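How to prepare a robot demonstration for an open day

13 Dec 2020
By Oriana Cabral

In October we opened our workshop at Drellen to the public, and I was responsible for the demonstration with the two arms. We had 357 visitors over the day. I write down my method so that the next person can use it.

1. Choose a task the visitors already understand. Last year we sorted metal brackets and people walked past after a few seconds. Spelling a word with letter tiles works much better. Children read the letters aloud and they want to know which one comes next.

2. Keep the word short. Five letters is a good length. With a long word the group at the back loses patience, and you must explain too much while the arms travel.

3. Fix the tray position before you record any motion. Put small pencil marks on the table at the corners of the tray. If somebody moves the tray while cleaning, you can return it to the same place without teaching everything again.

4. Set the speed low. My colleague Ruaridh Munro wanted the arms at full speed, but in our rehearsal the visitors stepped back and stopped asking questions. We settled on 200 millimetres per second and it felt calm.

5. Practise your talk together with the motion. Say what the arm will do before it does it. While the gripper is closing, stay silent, and let people watch.

6. Divide the work between the arms so that both have a part in the word. Our word was "robot", and the photo was taken with the first three letters in the tray and the second "o" in the right gripper. 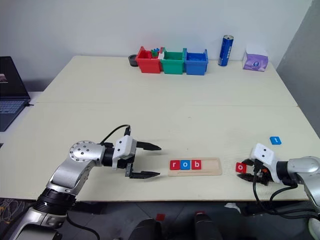

What should you do if an arm drops a tile in front of the visitors?

Stop the program, wait until both arms are still, put the tile back at its starting place and begin that letter again. Tell the group calmly what you are doing. Many of our best conversations started in this moment.

7. Leave ten minutes between groups. You need this time to return the tiles, check the grippers and drink some water. Callum MacAulay kept the list of groups at the door, and I recommend to have one person only for this job.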